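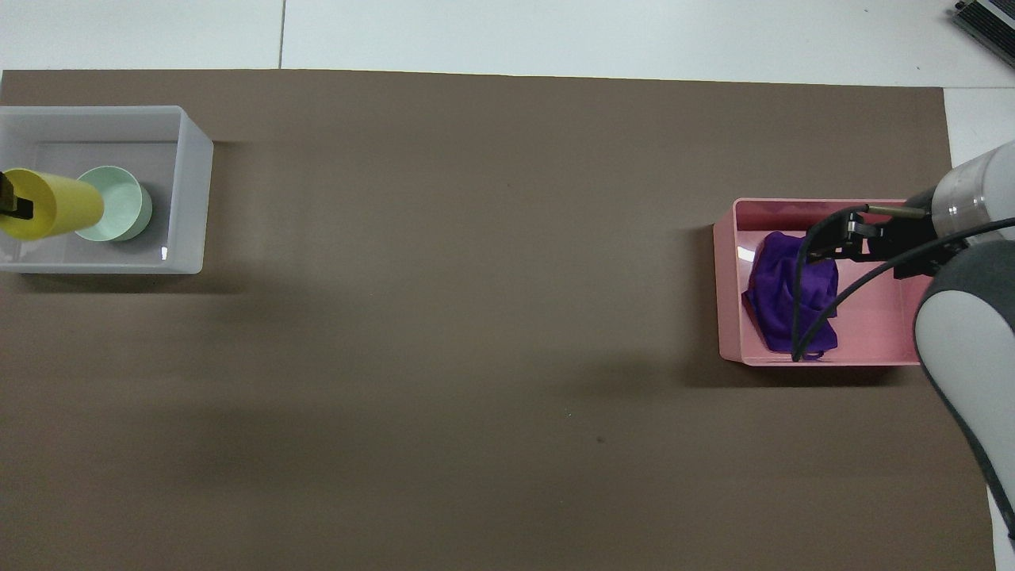 The Great Putting Away

Search this site Enter keywords Go

February is when the Dondunside newsletter traditionally urges you to clear out a cupboard. You traditionally read the item, agree with every word of it and put the newsletter in the cupboard. We are trying again.

The swap shelf in the Skoner building is open from the first of the month. It runs on the same rules as last year, which were ignored, so they may come as news to some. You can leave up to three things at a time. A carrier bag full of things is not one thing. A jigsaw may be left if you believe in your heart that it has all its pieces, and the 1008-piece harbour at sunset may not be left again under any circumstances. It has now been home with four different families and each of them has reported more sky than the one before.

Last year's shelf took in 117 items. Most found a new kitchen or bedroom within days. The fondue set went out and came back twice. Somebody gave us a single ski.

A few notes on what goes quickly, for those who like to be popular. Plain cups, mugs without a slogan, plastic tubs that still have their lids, tea towels, picture hooks and anything that can hold pens. Children's beakers vanish by lunchtime, as parents in this town seem to get through them like biscuits. Bread makers do not go quickly. If you have a bread maker, we are sorry, but it is yours.

On cloths and linens, please sort them before you come down. Last year they arrived in a heap and stayed in a heap, with people pulling at one end of it like a magician's sleeve. Fold them if you can. If you can't, a shallow tub by itself is fine, so long as it isn't also full of batteries.
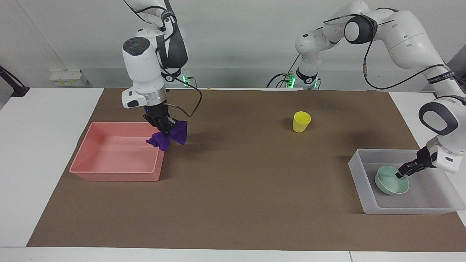

Purple cloth, pink bin, brown paper.

Larger pieces should go to Michiels on the ring road, who will collect between nine in the morning and four in the afternoon and will not say which. They take tables, chairs, bookcases and beds that come apart. They do not take beds that came apart by themselves.

Paint is a sore point. The shelf can't have it, Michiels won't have it, and the tip wants it dried out first, so half the sheds in Dondunside contain a tin of magnolia with a stick in it. The tip will take up to three dried-out tins per visit. Leave the lids off.

For games and toys, the Jerkodano room upstairs has a separate box, and a table where you can check that everything is there before you hand it over. We printed 300 labels for this purpose, reading "Complete", and have used nine.

The shelf closes at six each evening. Things left outside the door after that are rained on – it is Dondunside – and then they are nobody's. Bring your own bag for whatever you take home, and do take something home. The harbour at sunset is behind the desk, if anyone asks.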